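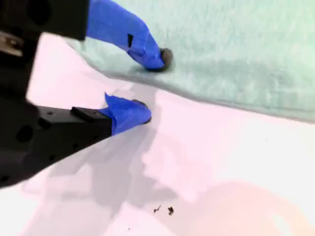 Week 6 — Can machines do the chores yet?
Handout for the second-year automation course. Instructor: Retno Pattinasarany

Short answer for this week: a few of them, slowly, in rooms set up to suit the machine.

1. Rigid parts and soft goods
A shop-floor arm that loads the same bracket all day works from known positions. The part has one shape, and a fixture holds it. Cloth has no fixed shape. Pick up a towel by one edge and the rest of it moves somewhere you did not plan for. Two towels from the same pack will never land on a table the same way.

2. Getting hold of the edge
With a two-finger gripper, the usual plan is to put one finger on the cloth and the other on the bare table beside it, then close. Press too hard and the fabric bunches ahead of the finger. Press too lightly and the pad slides over the pile. Rubbery pads help. Terry and other fuzzy fabrics are easier to catch than smooth cotton, but harder to let go of cleanly.

3. Wiping
Wiping looks simple and is hard to score. The arm must keep steady pressure, cover the whole surface, and carry crumbs off the table. Most controllers we will read about handle the first two. Small debris often gets pushed to a new spot and left there.

4. Numbers for discussion
Bethel Admasu's trial for Primura ran 500 wiping attempts on one table. The arm left the table clear in 136 of them. An adult took around 52 seconds for the same job — the arm took 4 minutes. Work out the success rate before class and be ready to say what rate you would accept in a kitchen, and in a machine shop.

Reading: Garside and Nyarko, chapter on contact. Skip the section on suction cups.

Due October 21, 2021: one page on a chore you did this week, broken into steps, with the step a machine would fail marked.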